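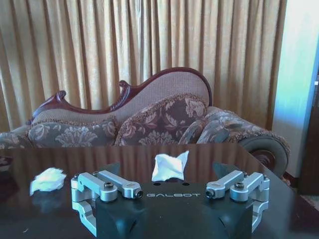
Filed under: Bench Notes / Grippers & Wrist Cameras

5/16/24
Malik, living room setup. Branby vs Grimedell finger controllers, same gripper, same wrist camera.

First proper day with the Grimedell board driving the fingers and I'm writing this up while I still remember what I did, which is more than I managed last September. Short version for anyone skimming: I like it a lot. It has one bad habit with very light things (see tissue) and one menu setting that cost me most of an hour, and I'd still put it on the second arm tomorrow.

What stayed the same between runs: arm, finger pads, camera mount, approach height, objects. I swapped the controller and nothing else. The Branby had its usual config loaded, the one Ehsan Bagheri tuned, untouched. The Grimedell ran its stock profile to begin with and then my edits, saved as malik_soft. The wrist camera stays at 30 fps for both. I thought about pushing it higher and decided I'd rather have logs that line up with the old ones.

Tissue

Crumpled tissue on the glossy table is my favorite mean test. It weighs next to nothing, it has no proper edges, and the table hands the camera a second copy of everything near it. I did the peaked kind (pinch it up into a little tent) and the flat wadded kind.

Branby: fine on the tent. It closes until it sees current rise, and with tissue the current barely rises at all, so what really stops it is the minimum width we set. It's a bit dumb and it works. On the flat wad it kept closing above the thing and coming up with nothing.

Grimedell, stock: closed, decided it had missed, opened, closed again. It did this until I hit stop. It was kind of charming the first time. There's a contact check that wants a real force before it will call something a grasp, and tissue never gets there. Setting the contact threshold to its lowest value helped, and turning off "retry on no contact" cured it. That option is under Motion, NOT under Grip, where I looked for ages. Writing that down in capitals for the next person.

After the fix it was lovely on the tent. The fingers come in slower over the last stretch and the tissue doesn't get shoved sideways before the pinch. On the flat wad it did no better than Branby. I think that's an approach problem and no controller is going to save us. Try a lower approach with the wrist tipped over a little.

Camera, away from the table

I wanted to know how the wrist view copes when there's no tabletop, so I spent a while with the fingers open, looking over the carpet and the furniture. The carpet has big round flowers all over it and I was expecting the feature tracker to have a terrible time with a repeating pattern. It did jump now and then from one flower to another that looked just like it, always when something dark and close filled one side of the view and the exposure drifted. Locking exposure made the jumps rarer. The Imham filter (the one that compares each match against wrist motion before accepting it) got rid of the ones that were left, at least in the runs I did.
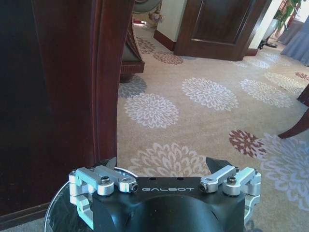

Fingers open over the flowered carpet, dark wood panel close in on the left.

Lens note: the gripper body takes up the bottom middle of the view, same as ever, and I've stopped minding. It makes a decent fixed reference. I now use the lettering on the housing as a focus and exposure check before each run. If the white letters are blown out, everything beyond them will be worse.

Bottle

This is where the new board earned its keep! A thin plastic water bottle is exactly the object that makes Branby look clumsy: it squeezes to the current limit, the plastic gives, the current drops, it squeezes some more, and you end up holding an hourglass. I've been working around that with a wide minimum width, which then lets go of anything narrower.

The Grimedell runs its inner loop at 1000 Hz and you can feel the difference with your thumb between the pads. I set stiffness to 2850 in its own units (the manual never says what those are, so treat it as a knob position) and damping one notch up from stock. It closed, the plastic popped once, and it just held. No creeping. I pulled the log afterward and there are 994 samples from first contact to "grip stable", so just under a second. Branby never gives me a stable flag on a bottle at all, so I've got nothing fair to put next to that number.

The bottle does lean a bit in the fingers when it's held low down. I tried holding it higher and the lean was less, but then the crinkly ribbed part is what you're squeezing and the force trace goes lumpy. Low with a lean is okay for me. Also, a red cap is a gift on this table: the detector found it every time. It found the cap's reflection too, and was rather confident about it, so I'm still masking by hand for now.

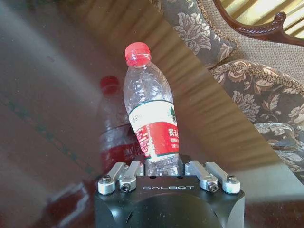
Reflections and backlight

Both controllers are innocent here, this is all camera. The table is close to a mirror, and with the curtains drawn you still get daylight coming through the folds and a second set of folds in the tabletop. The depth estimate wants to put the reflected curtain somewhere below the table. Pretty funny as a point cloud, no use to plan with.

Things I tried, in order:
- Auto exposure on. Bad. It hunts as soon as the gap between the curtain panels comes into view.
- Exposure locked on the wall. Table too dark, finger pads vanish into it.
- Exposure locked on the sofa fabric. Best of the lot. The pattern on the cushions gives stereo plenty to grab, and the pads stay readable.
- Clipping all points below the table plane. Should have been step one. Do it always.

With the sofa lock and the plane clip both on, I went back and repeated the view from a bit farther left, so the tall braided plant was in there with the curtain and the tabletop.
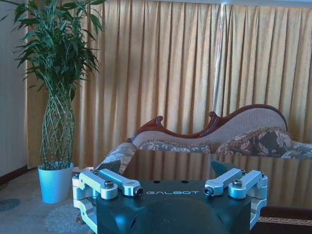

The lock held up well enough that I've made it the default for this room. I'd want to redo it after dark with the lamps on before calling it a general setting. The silver links also throw some glare on their own, and I have a roll of matte tape I keep meaning to try on them. Not on the pivots, please, whoever gets to it before me.

Where things stand

Grimedell board stays on. Branby goes back in its bag with its config card, still good as a spare, and I'd still pick it for rigid stuff where all you want is closed or open. Profile malik_soft is on the shared drive with retry off and the stiffness as above.

Ehsan, could you look at the contact threshold when you get a chance? I've got it pinned to the floor for tissue and I suspect you can do something smarter with finger velocity. I'd also love to see what you make of that pop in the bottle trace, it's such a clean little spike.

Next up:
- flat tissue with the tipped wrist
- bottle again, half full and then full
- Imham filter on the table runs, with the mask off
- find the page in the Grimedell manual that explains the stiffness units, if there is one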